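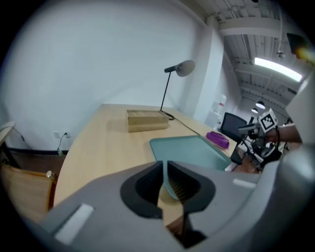
Gamier Hand-Held Gripper Pair

Item no. 634
Sold as a pair (left and right), with cables and carry bag
Made by Kimwood
Ships in 2 working days

The Gamier pair is for teams who want to show a task to a robot by hand. The operator holds one gripper in each hand, does the task at a normal desk, and the recording is later used to train the arm. No arm needs to be present during the demonstration. If you prefer to steer the arm from a distance, the same grippers can be used with our Fisum remote control kit, sold separately.

What is in the bag

Left gripper and right gripper, light gray body, black fingers
Two marker cubes, already mounted
Two cables
Spare finger pads, one set
Printed setup sheet

Weight is 605 grams for each gripper, without cable.
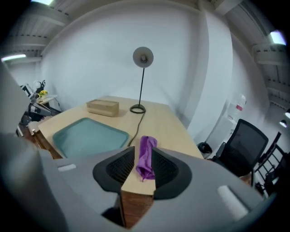 Soft items are the hardest part of most demonstration work, and we receive many questions on this. The fingers of the Gamier close gradually with the trigger, so the operator decides how firmly to hold. With a microfiber-like rag, such as the crumpled purple one on the desk, we advise to come from above with the fingers a little open, and to close only when both tips are near the cloth. If you push the cloth along the desk first, the robot will learn to push it also. Please keep the speed slow and even. A fast movement is easy for a person but the arm may not be able to repeat it.

Before the first recording

1. Connect both cables and wait for the tone.
2. Open and close each gripper fully, three times.
3. Hold both marker cubes in view of the head camera.
4. Start the recording, do the task one time, stop the recording.

Each demonstration should be one file. It is allowed to make mistakes, but mark these files as failed, do not delete them. 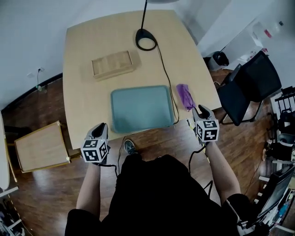
For two-handed tasks, name in your notes which hand does the main work and keep it the same through the whole set. Changing hands in the middle makes the training slower. Our customer Ankrah recorded 281 demonstrations of one table cleaning task this way and used the same pair from start to end.

Spare parts

Finger pads and cables can be ordered alone. The new finger pad, with softer rubber, is planned for August and will fit all existing pairs.

Questions before order: please write to Eun-ji Cho at the sales desk. Kindly include the model of your arm.

Page updated Monday, April 21, 2025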